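Charger and cable collection to run at Morano library through July

Residents of Morano can hand in unwanted phone chargers, power strips and cables at the town library from Monday. The collection will run through July on the ground floor, next to the returns desk.

Birthe Þrastardóttir, who manages the library, said people had been asking at the desk where to take old plugs since the Trarkum recycling point closed in the spring. A one-day trial at the Angelovski community hall brought in 391 items, and 52 of them were found to be fit for further use.
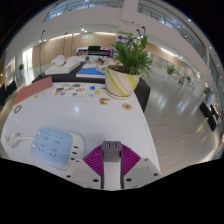

A charger block and a power strip with USB ports on a white table.

Everything handed in will be checked by Damir Georgiev, an electrician based in the town. Items that pass will be labelled and offered free to residents on the last Saturday of the collection. The rest will go to Okamum, the district's recycling contractor, which will empty the bins once a week.

Cables should be tied or wound up before they are brought in. The library cannot take loose batteries, light bulbs or anything with a cracked casing. Each household may leave up to 16 items per visit, and larger loads should be arranged by phone.

The library opens at 8 am on weekdays. Items should not be left outside the door when the building is closed.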